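## 3. Door openings and energy use in household refrigerators

This section covers the part of the study that dealt with refrigerators in daily use. Freezers were left out, as they are opened less often and lose cold air in a different way, above all when the lid is on top.

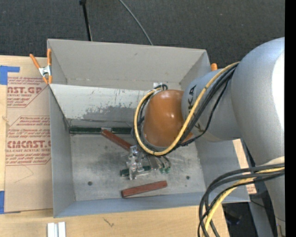

*Figure 2. Metal bin with green pieces on its floor and a robot arm reaching in.*

Most published energy ratings for refrigerators come from tests done with the door shut or opened on a fixed schedule. Families do not open the door on a schedule. They open it many times while a meal is being made, leave it open while they look for something, and then may not touch it for hours. We wanted to know how much of the difference in energy use between homes with the same refrigerator could be put down to the way the door was used.

### 3.1 Homes and appliances

The study took in 30 homes in the town of Omier. All of them had a two-door refrigerator of the same model, the Fogh 530, with the freezer on the bottom. Using a single model meant that differences in insulation, compressor size and door seal design could be set aside. It also means the results should not be carried over to other types without care, and they say little about small refrigerators without a fan.

Homes were accepted if the refrigerator stood indoors, in a room that was heated in winter, and was the only one in the home. Two or more adults had to live there. We did not ask people to change how they shopped, cooked or stored food. They were told that energy use was being measured, and they knew that a sensor had been fitted to the door.

Before logging began, each refrigerator was checked for a damaged seal by closing the door on a strip of paper at several points and pulling the strip out. Where the strip came out with no resistance, the seal was replaced. The thermostat was set to the middle position, and a small mark was put on the dial so that any later change would be noticed.

### 3.2 Measurements

A Mutotley plug meter recorded the energy drawn by each appliance. A magnetic switch on the upper door recorded when it was opened and closed. Air temperature was logged at three points: on the top shelf, in the vegetable drawer and in the room, at the height of the door handle. The room sensor was kept away from the stove and out of direct sun.

Logging began in April and went on until each home had given a full set of readings. Across all homes we collected 1308 days of usable data. A day was dropped if the meter had been unplugged, if the clock on the logger had been reset, or if the family was away overnight. Days with a power cut were dropped too, along with the day after, as the compressor runs longer than normal while the cabinet cools down again.

Openings shorter than one second were removed. In bench trials at the Fanel workshop these turned out to be mostly false signals, caused by someone bumping the door or by the switch sitting too far from its magnet.

### 3.3 Number of openings and length of openings

We first looked at the number of openings per day. Homes that opened the door more often used more energy, but the link was weak. Two homes with nearly the same count could differ a good deal in their readings, and the homes with the highest counts were not the ones with the highest energy use.

Total open time was a better guide. A quick opening to take out milk lets some cold air fall out, but the shelves and the food stay cold and help bring the air temperature back down after the door is closed. When the door stays open, warm room air keeps moving in and the surfaces start to warm. Moisture also comes in and settles on the cold parts, and the refrigerator has to use energy to remove it.

The longest single opening in the data set lasted 911 seconds. It took place in the evening, and the home's diary for that day says that the shelves were being washed. The compressor then ran without a break for much of the night. This opening was kept in the analysis. Leaving it out did not change the order of the homes.

Long openings were most often tied to putting away groceries. Many people opened the door, unpacked the bags on the counter and left the door open until the last item was in. A smaller group sorted the bags first and opened the door only when the cold items were together. These homes had shorter total open times even when they bought as much food.

### 3.4 Room temperature and load

Room temperature had a larger effect than door use. This agrees with what would be expected, since heat comes in through the walls of the cabinet all day and all night, whether or not anybody is in the kitchen. In warm rooms the compressor ran more often even on days when the door was hardly used. For this reason, homes were compared only on days with similar room temperatures.

How full the refrigerator was made a smaller difference. Fuller cabinets showed a smaller rise in air temperature after an opening. Against this, people with very full shelves tended to keep the door open longer while they moved things to reach the back. We could not separate these two effects with the data at hand, as shelf load was noted only once a week and by eye.

Warm leftovers were recorded in the diaries, but not by every home, and they were not used in the model described in Section 4.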